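Posted in March
By the night desk, Jillomby

Cell 8 had stopped at the bread again. I took my coffee down to the hall, switched the arm to hold and looked at the tray. One slice in it and the rest of the sandwich still waiting on the stands.

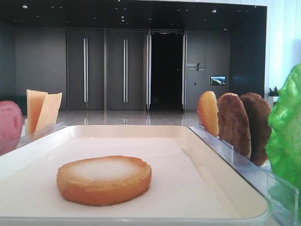 Leave the tray alone and check the pushers, Tapia wrote from the Mutberg office. The tray had never been the trouble.

So I checked the pushers. They were white plastic blocks on clear tracks, and each was supposed to sit square behind its food. I had 69 faults in the log and most of them said "bun."
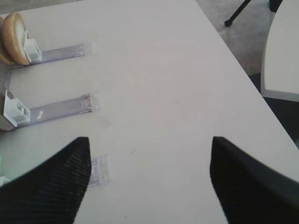 Fingers open over the tracks, Cell 8.

I ran the arm by hand at low speed. The manual from Brallow gave 3 points to teach on the bread side, and I taught all of them again, slowly, saving after each one.

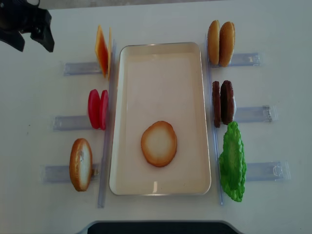

Then I wiped the rails and went back over the bun position once more. My coffee was cold by then. I typed in 300 for the approach height and brought the fingers around for another look.

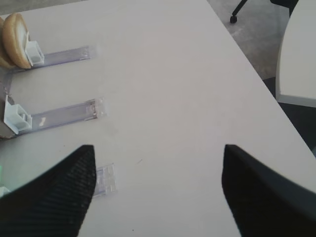
Try it with the lettuce skipped, came the next message, and call me if it stops. I skipped the lettuce, stepped back behind the line and pressed start.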